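Section 4. Table, backdrop and first grip

This section assumes the arms are bolted down, the controller is powered and the Pitemer board shows a steady green light. If you are still wiring, go back to Section 3.

4.1 Preparing the table

1. Lay the white tabletop on the stand and tighten the clamps from below.
2. Hang the backdrop cloth so it reaches the far edge of the table. Light wrinkles are fine. Deep folds are worth pulling out if you plan to use the color-based finder in Section 7.
3. Turn on both room lights and leave them on for the whole session.
4. Clear the table and open the wrist view in the Plemier window.
5. Send the command OPEN 100. The fingers should travel to their full width and stop without buzzing. 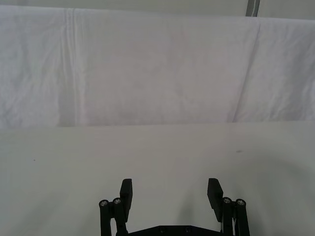 Do I have to home the gripper every time I power up?
Once per power-up is enough, as long as nothing has forced the fingers by hand. If you have moved them with the power off, home them again before sending any other command.

Note: The marks on our tabletop don't wash off. The finder ignores spots that small.

4.2 Setting the grip force

Force is set as a number from 0 to 300 in the Sung menu, under Hand. It is not a unit of anything. It is the raw value passed to the motor driver, so two builds with different motors will need different values.

1. Set force to 66.
2. Bring the fingers to either side of the test bottle, low on the body, and send CLOSE.
3. Wait 2 seconds, then raise the arm slowly.
4. If the bottle slides, lower it, add a little force and try again.

CAUTION: Keep your hands away from the linkages while the gripper is closing. The rods can pinch a fingertip even at low force.

Use a bottle you don't mind scratching. An empty metal one with a coated body is a good choice -- it is stiff, and it won't crush if you type an extra zero. Take the cap off and leave it off the table.
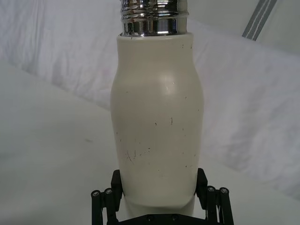 Write down the lowest force that holds and use that as your starting value. Going much higher only heats the motor. On the December version of the driver firmware the value is lost when you restart, so keep it on paper as well.

4.3 Checking the release

A gripper that closes well can still open badly. Run this check after any change to the force value or the finger pads.

1. Lower the bottle until its base is on the table.
2. Send OPEN 100 and back the arm away.
3. Take the bottle off the table.
4. Compare the wrist view with the one you had in 4.1. Both pads should open to the same width as before. If one lags, loosen the screws on that side a quarter turn and repeat.

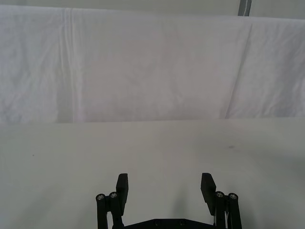
Yu-na Ra wrote in to say that loosening the screws did nothing on her build, and that the lag went away once she swapped the left pivot washer for a thinner one. Try that second if a quarter turn makes no difference. The washers are in the Brukex hardware bag.

4.4 Holding the bottle on its side

With the upright grip working, move on to the sideways hold. It puts more twist on the fingers and will show up any play in the wrist.

1. Move the left arm well out of the way.
2. Grip the bottle near the base with the right arm.
3. Turn the wrist until the bottle is close to level. A slight tilt is OK.
4. Hold, and watch for the mouth end sinking. If it does, tighten the wrist collar before adding force.

CAUTION: The bottle must be empty. The wrist housing is not sealed.

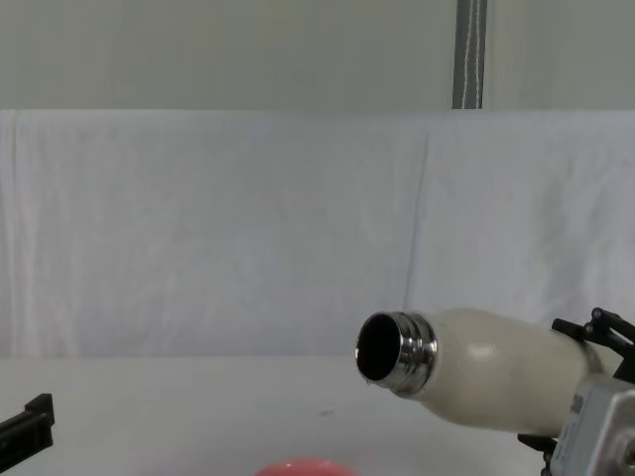 Figure 4-4. Sideways hold with the right gripper, bottle uncapped.

Return the bottle to upright before you open the fingers, and park both arms before you cut the power. Section 5 covers moves that use both arms together.

Section 4 revised March 9, 2024, by Deok-su Cha.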